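3.2 Cups, trays and the tidy table

Of the three object sets in our study, the cups taught us the most, and we were delighted by how much there was to learn from such a plain thing. A cup on a table can be clean, used, waiting to be used or simply forgotten, and people sort these cases out at a glance. When we asked the 40 households in the Esthorpe survey what they cleared first after having guests over, drinkware came up again and again, well ahead of plates and napkins. Many of them also told us that they did not carry cups one by one. They put them on a tray first and then moved the tray.

That habit shaped the table setting we used for this part of the work. We chose pale green cups that narrow toward the base, all of one style, and paired them with a dark tray with a raised rim. The strong contrast between the cups and the tray helped a lot when we went back over our pictures, and the light tabletop kept the outline of the tray easy to read (see Figure 4). Cups of a single style also let us set aside any question of whose cup was whose, a question that had caused long and very entertaining debates in the Navwood pilot.

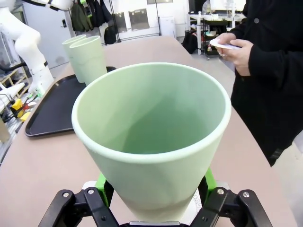

We wrote down the state of the table at each step using a short code, with one letter for the place of a cup (tray, table or in the air) and one for its pose (upright, tipped or upside down). The code is crude, but two people working apart agreed on it nearly every time, and new coders picked it up within a morning. The few disagreements were almost all about cups just touching the tray, where one coder wrote "tray" and the other held out for "in the air." We settled these by a simple rule: a cup belongs to the tray only once it has been let go.

Tapered cups bring their own small pleasures and problems. A wide rim over a narrow base means that two neighbors will touch at the top long before they touch at the bottom, so the space a cup needs on a tray is set by its mouth. People seem to know this without thinking. In the kitchen visits that came before this study, they left a gap between cups that looked too large from above and just right from the side. The raised rim of the tray matters too. It eats into the usable floor, and a base set down half on the rim will lean.

Figure 4. Pale green cups and a dark serving tray on the table used in the tidying task. 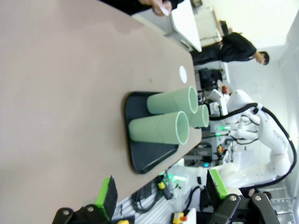 Placement order turned out to be richer than we expected. We had planned to treat the tray as a simple grid and fill it from one corner, as the Gredance guide to table clearing suggests. The household accounts pointed somewhere more interesting. Most people put the first cup toward the far side so that later ones would not have to pass over it, and then worked back toward themselves. The same order cut down on reaching across cups that had already been set down, and it left the near edge of the tray free for a hand to take hold of.

We coded 300 placements in the February round. The full set of codes, along with the floor plan of the tray, is given in the Antunes appendix, and we would love to see other groups try it with mugs, stemmed glasses or bowls. Handles in particular should make things lively, as a cup with a handle has a front and a back, and people care a great deal about which way it faces. Section 3.3 takes up the same questions for stacked cups, where the taper becomes a help.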